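Notes on Moving a Household Archive to Paper

April 29, 2025

Readers of this blog will recall that the household undertook in March to place its important records on paper. The work is now complete. The following account is offered to those who are considering the same step and who have asked for the particulars.

Background

For several years the household's records were kept in three places: a filing cabinet inherited with the house, a folder of scanned documents on a laptop computer, and an online storage account with Skeltell. The arrangement served adequately until the laptop failed in the winter. The Skeltell account remained open, but the recovery address attached to it belonged to an employer left long ago, and access was restored only after two weeks of correspondence. During that period it was not possible to produce a copy of the home insurance policy, and a claim for a damaged gutter was delayed as a result.

The decision was then taken to maintain a full paper set of the records that matter, with the digital copies kept as a second set.

Scope

The first task was to determine what should be kept. The scanned folder held 600 files. Many were duplicates, and a large share were receipts for goods that have since been discarded. After review, 93 documents were retained. They fall under the following headings: identity and family records, property, insurance, tax, medical, and vehicles.

Correspondence was the most difficult category. Letters have no legal use, but the prospect of discarding them was unwelcome, and they were placed in a separate box that falls outside the system described in this post. That box has no index and none is planned.

Tax records were retained in accordance with the advice of the household's preparer. Readers should consult their own, as the proper period depends on circumstances. Manuals for appliances were discarded, with the exception of the one for the furnace, which has proved hard to find in any other form.

Materials

Paper was purchased from Arwood, in the heavier of the two weights the company sells. The lighter paper allows print to show through when both sides are used. One box was sufficient, with a good deal left over.

The binders are also from Arwood. There are 4 of them, in dark gray, with a wide spine and a label pocket. A cheaper binder was tried first and returned. Its rings did not close fully, and pages caught on the gap each time they were turned.

Sheet protectors were used only for originals. They add considerable bulk — a binder rated for 100 sheets holds far fewer once each sheet is in a sleeve — and the copies do not require them. 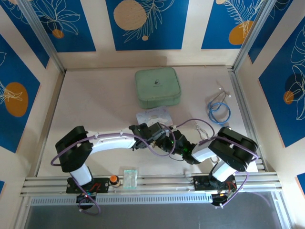

Printing and Filing

Printing took place over two weekends. It is advisable to print one heading at a time and to file it before beginning the next. On the first Saturday this practice was not followed, and the property and insurance papers came off the printer in a single stack that took most of the evening to separate. The two sets refer to the same address on nearly every page.

Each binder opens with a contents page. The contents page gives the name of the document, the date it was issued, and the location of the original where the original is held elsewhere. Entries are written in pencil. Insurance policies are renewed each year, and a printed list would be out of date by the following spring.

Older scans presented a problem. Several had been saved at a low quality and were barely legible on paper. Replacement copies were requested from the county office for the deed and the survey. The deed arrived promptly. The survey had not arrived at the time of writing.

Storage

The binders stand on the lower shelf of the hall closet. Originals that would be difficult to replace, including birth certificates and the title to the car, are in a small fire-resistant box made by Usmani. The box is heavier than expected and the key is small. A spare key has been placed with a relative.

A safe deposit box was considered and declined on grounds of cost and opening hours. Households at greater risk of flood may reach a different view.

The Digital Set

The scanned copies have been retained with Skeltell under a current recovery address. A second copy is held on an external drive. The password for each is written on a card inside the Usmani box — a practice that some readers will question, and comments on the point are welcome.

Review

The contents pages will be checked once a year, in March, when the tax papers are already on the table. Superseded policies will be removed at that time and shredded. The shredder jams if given more than a few sheets and will need to be replaced before then.

A blank copy of the contents page can be sent by e-mail to any reader who requests it.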